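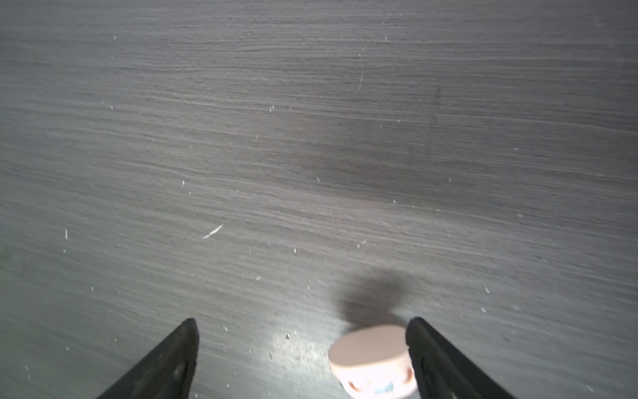

Page last updated: September

Setting Up Affiliate Links for Your Publication

This guide explains how editorial teams join the Virkau partner program, connect a website, and publish their first tracked links. It is intended for publishers whose account application has been approved. Publishers still waiting for a decision should consult the page on application review.

Setup is carried out in the Virkau dashboard. Administrator access is required for the first two stages. Editors with a standard login can complete the remaining stages once the site has been connected.

Before you begin

Please have the following ready:

The web address of each site on which links will appear
The name and tax details of the legal entity that will receive payments
Access to your content management system, with permission to edit page templates
The text of your current disclosure statement, if you have one

Publishers that operate more than one site under the same legal entity need only one account. Sites owned by different entities must be registered separately, even where the same editorial team produces both.

Step 1. Add your site

Sign in and open the Properties tab. Select Add property and enter the full web address, including the prefix. Choose the category that best describes the majority of your content. The category determines which merchants are shown to you first and does not restrict the merchants you may work with.

Select Save. The property will be listed as Unverified until Step 2 is complete.

Subdomains are treated as part of the main site unless you register them individually. A publisher that wants separate reports for a shopping section hosted on its own subdomain should add that subdomain as a second property.

Step 2. Verify ownership

Virkau accepts two methods of verification.

Template tag. Copy the tag shown beside your property and paste it into the header of your site template. Publish the change, return to the dashboard, and select Check now.

DNS record. Copy the text record and add it through your domain registrar. Changes to DNS records can take time to appear. If the check fails, wait and try again before contacting support.

The tag or record must remain in place for as long as the property is active. If it is removed, commissions earned on existing links are kept, but no new links can be created until verification has been restored.

Step 3. Choose your merchants

Open the Merchants tab to view the available programs. Each listing shows the commission rate, the length of the tracking window, and any conditions set by the merchant. Read the conditions in full. Certain merchants do not permit their links in email newsletters, and others require approval of the page before it is published.

Select Apply beside each merchant you wish to work with. Applications marked Automatic are accepted at once. Applications marked Manual are reviewed by the merchant, and the outcome is sent to the administrator's email address. You may have up to 40 manual applications open at one time.

New publishers are advised to start with no more than 10 merchants. A shorter list is easier to monitor, and the first reports will be simpler to read.

Step 4. Create a link

There are two ways to create a tracked link.

To create a single link, copy the address of the product page on the merchant's site. In the dashboard, open Link Builder, paste the address, and select Create. Copy the result into your article in place of the original address.

To convert links automatically, turn on the Mudura script under Property Settings. Mudura checks each outgoing link when a page loads and converts those that lead to merchants you have joined. Links to all other sites are left unchanged. Individual links can be excluded by adding the attribute shown in the settings panel.
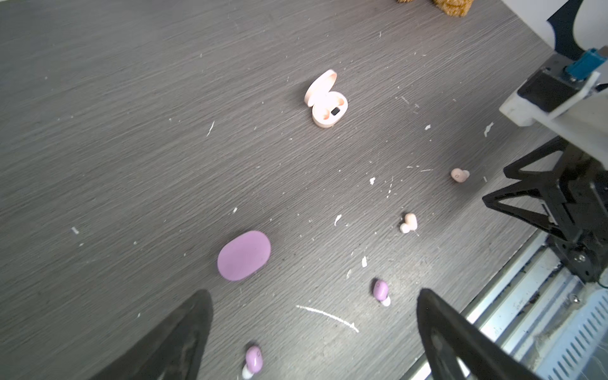 Automatic conversion is suited to sites with a large archive. For new articles, we recommend Link Builder, which allows the editor to attach a label to each link. Labels may contain letters, numbers, and hyphens. Agree on a naming pattern with your team before publishing, as labels cannot be changed after the first click has been recorded.

Step 5. Add a disclosure

Every page that carries tracked links must tell readers that the publisher may earn a commission. The statement must appear before the first tracked link and must be readable without opening a menu or following another link. A statement placed only in the site footer does not meet this requirement.

The following wording is acceptable:

We may earn a commission when you buy through links on this page.

You may use your own wording if the meaning is equally clear. Publishers are responsible for meeting the advertising rules of every country in which they have readers.

Step 6. Test your links

Open the published page in a private browser window and select a tracked link. Confirm that it leads to the correct product page. Then open Reports and select Recent Clicks. The click should be listed with the correct property and label.

Do not place an order to test a link. Purchases made by a publisher or its staff are not eligible for commission and may cause the account to be reviewed.

Reading your first report

Clicks are shown as they are received. Sales are shown as Pending until the merchant confirms that the order has not been canceled or returned, and then as Confirmed. The daily summary is refreshed at 9 a.m. in the time zone selected for your account.

Figures for a new property often change during the early weeks. Returned orders are deducted from pending totals, and late confirmations are added to the date of the original sale. We suggest waiting until sales have been confirmed before making editorial or budget decisions.

Publishers who use the Kun reporting tool can export the same data by selecting Connect under Integrations. Exports include the label, the merchant, the order status, and the commission amount.

Common problems

The link leads to the merchant's home page. The product has probably been withdrawn. Replace the address with that of a current product.

No clicks are recorded. Check that the property is still verified and that your browser is not blocking scripts.

The merchant is missing from Link Builder. Your application may still be under review. The current status is shown in the Merchants tab.

Links are not converted automatically. Confirm that the Mudura script is turned on for the correct property. Sites that use the Fluria page cache must clear it after any change to the script settings.

If the problem continues, open a support request from the dashboard and include the page address, the link label, and the time at which the fault was noticed. Requests without a page address cannot be investigated.

Related pages: Application review. Payment schedules and tax forms. Removing a property.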